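Does low mileage count if the tracker goes offline?
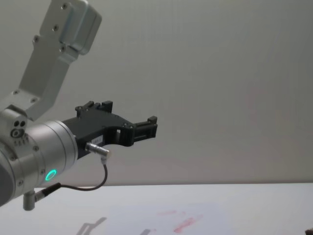 Silver aluminum arm with a black end piece.

Rhonda Sawatzky
Hi all! I switched to a pay-per-mile policy with Halvorsen in February and I love it so far (I work from home, so the car mostly sits). The plug-in unit is a Baltel. My last statement shows 582 miles, and that looks right to me, but there's also a line that says "16 days no signal" and a note that those days may be billed at the daily cap of 50 miles. I park in an underground garage! Can they charge me for miles I never drove? Has anyone gotten this fixed?

Sigrun Rønning
Oh, I've been through this one, and it's very fixable! Take a clear photo of your odometer today and dig up any older reading you have, such as an oil change receipt or an inspection slip. Send both and ask for an "odometer reconciliation" in those words. My insurer took the capped days off and credited me on the next bill. Also read the part of your policy on missing data. Mine gave me two billing periods to dispute a charge, so don't sit on it. And ask if the unit stores trips while it's offline, because lots of them do and upload everything once you're back on the street. Good luck, these policies are great when you don't drive much!

Clultex
Same garage problem here. Unplug it and plug it back in outside, worked for me. No idea about the billing part though

Related
Can my insurer see where I drive or only how far?
Gasotent app shows 2 cars, I only own one
Switching from pay-per-mile to a regular policy mid-term
Do I have to send the plug-in unit back?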